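Two-arm dish cell: left arm stops with a force fault over the rack
Help Center > Community > Tableware Handling > Faults and Stops

Asked by Hiba Ghanem, Sabbagh Training Kitchen
August 16, 2020

Our facility operates a two-arm Remudano cell for clearing used tableware from a serving tray into a dish rack. After a change of rack, the left arm has begun to halt with fault 2100 (contact force exceeded) during the lowering move. The stop occurred in 13 of the last 70 cycles. The right arm continues to move over the tray after the left arm has faulted, and this concerns our safety officer more than the lost cycles do.

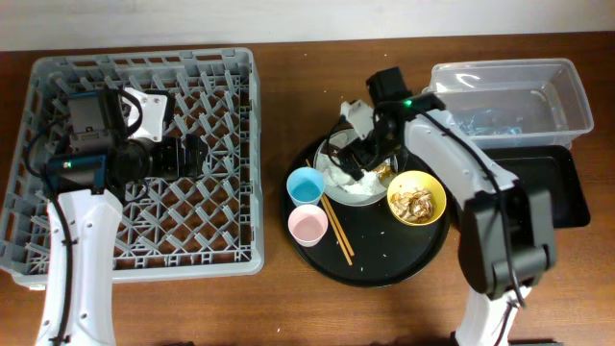 Left arm at the dish rack, right arm over the serving tray.

The force limit is at the default setting. Please advise whether it may be raised, and whether both arms should stop together.

Reply from Karside Support Desk

The force limit should not be raised. Fault 2100 on a lowering move generally means that the gripper or the item has met something before the programmed release height. A rack with upright pegs requires a higher release height than a flat one, and the pegs must be included in the measurement. Measuring to the lattice floor alone will give a value that is too low.

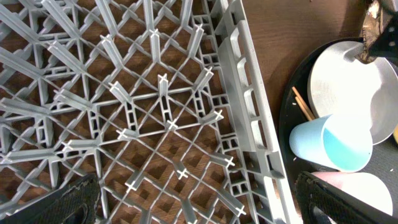
Please repeat the height calibration with the rack in its working position, then run the cell at reduced speed with one cup and one plate before returning it to service. Our own cell required an offset of 23 mm after a similar change, but this value should not be copied.

With regard to the second arm, the setting named "Linked stop" is off by default in the Himlow controller. It should be enabled, and tested with the emergency stop within reach. Until then, no person should reach into the work area while either arm is powered.

Reply from dlo_maint

Same fault here. Restarting the controller cleared it for a day or so. Might also be the cable on the wrist, check that.

Comment from Karside Support Desk

A restart clears the message but does not correct the height. Please complete the calibration first.

Marked as resolved by the original poster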